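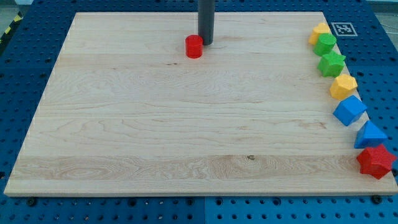

Ticket: arm drops to the board too early, then protective stop
Opened by: Nélida Herrera, Dornville bench
Status: open, workaround in place

Hi all, me again! The arm has started faulting on the block pushing task and I'd love some help before I take anything apart.

What happens: I send it home, start the Madigan script, it moves over the maple board and comes down to push height. Most of the time that's fine. Then every so often it keeps going a hair too far, the rod presses into the wood, and I get a protective stop with a force message. It doesn't gouge anything (I checked with a fingernail) but it makes a nasty little thunk and I don't want it doing that all week.

I ran it 23 times this morning and got 7 stops. They all came on the descent, never in the middle of a push. The color or shape of the block doesn't seem to matter – it did it going for the red cylinder and it did it going for the blue cube.

Stuff I tried, in order:

Restarted the controller. No change.

Ran the camera calibration again off the marker card. The numbers came back basically the same as in March, so I left the old ones in.

Checked the rod for wiggle. The set screw took maybe a quarter turn, which got me all excited, and then it stopped again two runs later. Sigh.

Raised the push height by 2 mm in the Skomus settings. No stops in the next 21 runs! But now it rides over the low edge of the star blocks sometimes and just skates across, so I can't leave it like that for real data.

My guess right now is the board. The height in the config is one single number for the whole surface, and I'm pretty sure that number was measured in one spot, back when the board was new. It's a glued-up plank board, and if it has cupped even a little then the middle would sit higher than the edges. Most of the stops were near the middle, for what it's worth. I haven't put a straightedge on it yet (ours walked off, if you have it please bring it back).

Questions for whoever at Neltness wrote the descent code: does it re-zero the force sensor before each approach, or only at home? And is there a way to give it a few height points instead of one?

Logs are in the usual folder under my name. I'm running with the raised height and the speed turned down until I hear back, and I'm keeping a hand near the stop button.

Update, 4:40 pm: found a straightedge. There's a sliver of light under both ends when I lay it across the grain, so yeah, the board is humped. Still want an answer on the force sensor though, please don't close this one yet.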